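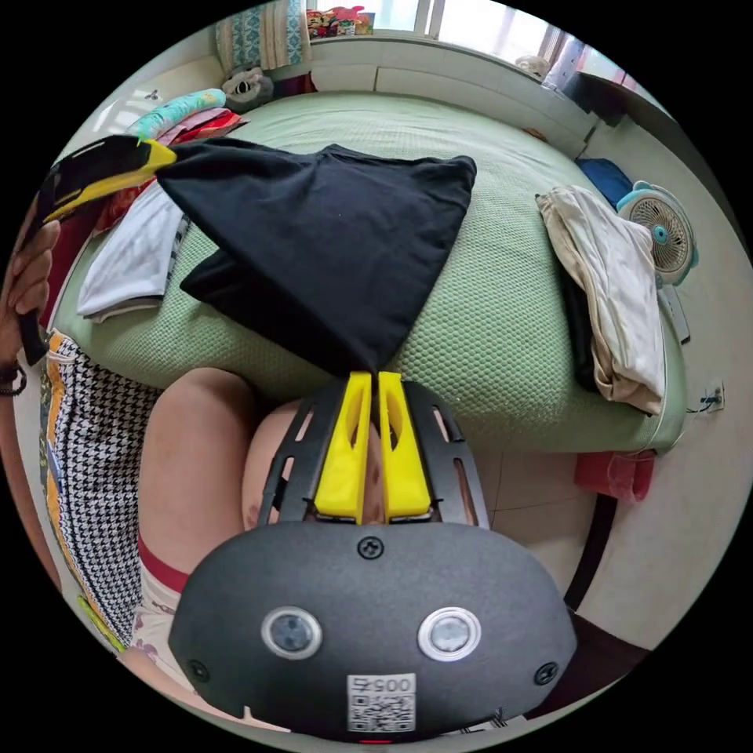 Staltport, 2022-01-18

Open day for the Jetbridge visitors. Pushpa ran the hand-held grippers in the bedroom, unit 0057 on the clothes: black T-shirt first, then the beige and white pile on the right side of the bed. Mohit looked after the guests, Lilla Csonka and one colleague.

Gave each of them 10 minutes with a pair. Lilla pinched too high on the fabric at first. Better when she went for the lowest point and lifted slowly. Her colleague wanted to know if the yellow fingers come in a softer grade. Told him to ask Garg.

Logged 56 folds before lunch, six of them by visitors. Keep those six out of the main set, tag them "demo".

To do:
Vikas to check disk space, Skoketeo upload stopped at 590 MB
spare finger screws
Bhupendra wants the same demo again in April, towels as well as shirts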